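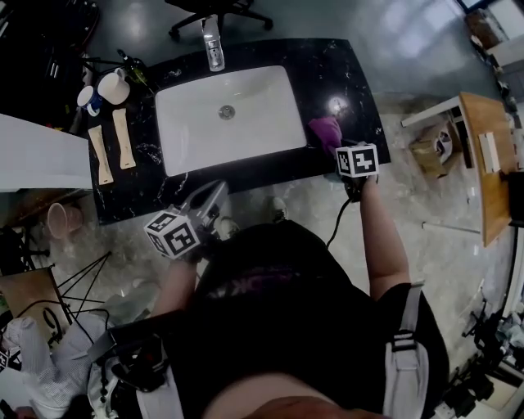
Photo: Teodor Borkowska, project team

My part of the project was keeping the Nitlow rig running, meaning the pair of hand-held grippers we used at the sink counter. Most of what I learned was about cables and cubes! If a marker cube sits even a little crooked, tracking drifts, so I checked both before every session.

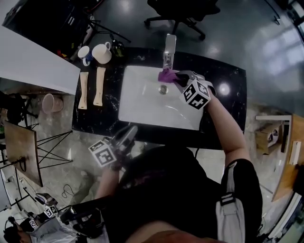
The jaws took longer. I set the closing force at 17 on our own scale (higher and cloth bunched up – lower and it slipped), then wrote that into the setup sheet. 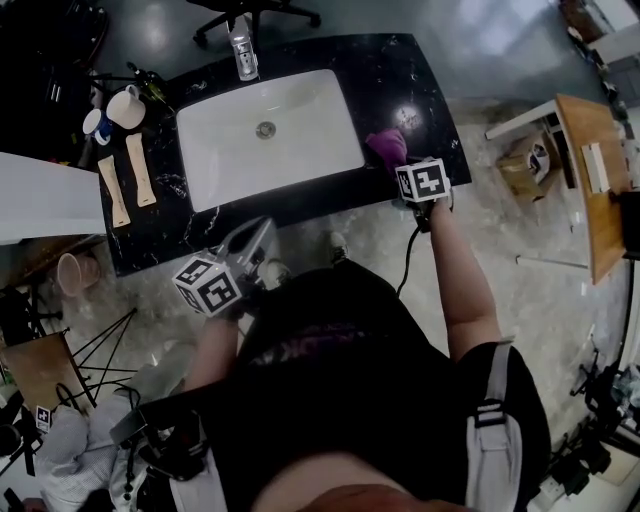
Fig. 2. Gripper against the purple cloth, right of the basin.

We logged 57 runs by April, and I re-tightened the cube mounts between batches. Cable strain is still my biggest worry.

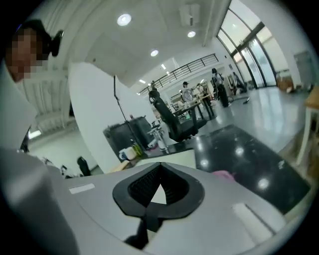 Next time I'd label both grippers on day one and keep a spare strap in the kit.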